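Paying by the Bag
3/28/21

The town of Rustano is deciding this spring whether to charge households for trash by the bag. I have lived here long enough to remember two earlier tries, both of which died before they reached a vote. I think this one should pass, and I want to explain why, including the parts of it I don't like.

Under the present system every household pays the same flat fee, folded into the property tax bill. A retired couple who put out one small bag every other week pay what a household of six pays for three full barrels. Renters pay it too, through their rent, though most of them have never seen the number. If the electric company worked this way we would all leave the lights on.

The proposal is simple enough. Residents would buy marked town bags at the grocery store or the hardware store. Anything in a marked bag gets picked up. Recycling stays free. Yard waste stays free in spring and fall. The flat fee drops to cover the trucks and the drivers, and the bag price covers what the town is charged to get rid of what is inside.

That last part matters because the town pays by weight. Every ton we send to the transfer station in Fornutgate shows up on a bill, and the contract with the Prisik landfill that takes it from there runs out in two years. I haven't met anyone who expects the next contract to be cheaper. We can pay for that increase in a way that gives people some control over their own share, or we can pay for it in a lump and argue every year about the tax rate.

The usual objection is that people will dump. They will drive out past the reservoir at night and leave their bags in the woods. I take this seriously. I walk out there most weeks, and there is already a couch, a water heater and a good many tires. But the couch and the tires are there under the flat fee. People dump large items because getting rid of large items is a nuisance. You have to call the town office, pay 15 dollars for a sticker, and wait for one of the few pickup dates. If we are worried about dumping we should fix that first, and the bag plan includes two free bulk pickups a year. I would have liked it to include four.

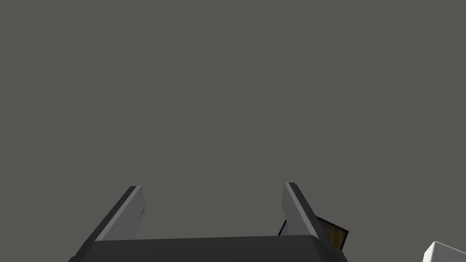 A better objection is about money. A bag fee is small to some families and large to others, and the families it is large to often have babies in diapers or someone sick at home, which means more trash and no easy way to make less of it. The draft answers this with 30 free bags a year for any household that already qualifies for the heating discount. I think that is too few for a family with a child in diapers. It should be raised before the vote. Raising it would cost the town very little, and it would take away the strongest argument against the plan.

Some of my neighbors also say they simply don't want one more thing to buy. I understand that. I don't look forward to standing in line for bags either, or to finding out on pickup morning that I have none left. It is a real bother and supporters should stop pretending it isn't. I would only say that we got used to separating glass, and that took a year of complaining.

What I like best about the plan has to do with habit. For most of my life I gave no thought to what I threw away. It went in the barrel and the barrel was empty by noon. Then I spent part of a winter staying with family in Hung, where the bags are sold at the counter of every small store, and within a couple of weeks I was doing things differently. I flattened boxes. I stopped buying lettuce in plastic tubs. I kept a bucket for kitchen scraps on the back step. Nobody had lectured me. I had a roll of 5 bags in a drawer and I could see how fast it was going.

I came home and kept up perhaps half of that. The bucket lasted and the lettuce didn't. I suspect the rest would have lasted as well if something at home had kept reminding me.

There is a fair point to be made about where the blame belongs. A shopper doesn't decide that a pair of scissors should come sealed in hard plastic that takes another pair of scissors to open. The companies that make the packaging pay nothing when it reaches Fornutgate, and I would be glad to see a state law that made them pay. I have written to our representative about it and got a polite letter back. But Rustano can't pass that law. It can decide how to split its own bill, and waiting for the state to act has been our plan for a long time.

The money collected also needs a fence around it. My support depends on this. Bag revenue should go into a separate account that can be spent on trash and recycling only, with the balance printed in the annual report. The draft says the money "may" be kept separate. That word should be "shall." Towns that are short of cash will reach for any account that isn't locked, and ours has done it before with the parking meters.

Petitions are at the library and the town office through the end of March, and 1,000 signatures will put the question on the ballot. Signing doesn't commit you to voting yes. I signed last week, and I also left a note asking for the diaper allowance and the change of wording in the section on revenue. If you agree with either one, please leave a note of your own - the draft can still be amended until the petition is certified, and after that we vote on it as written.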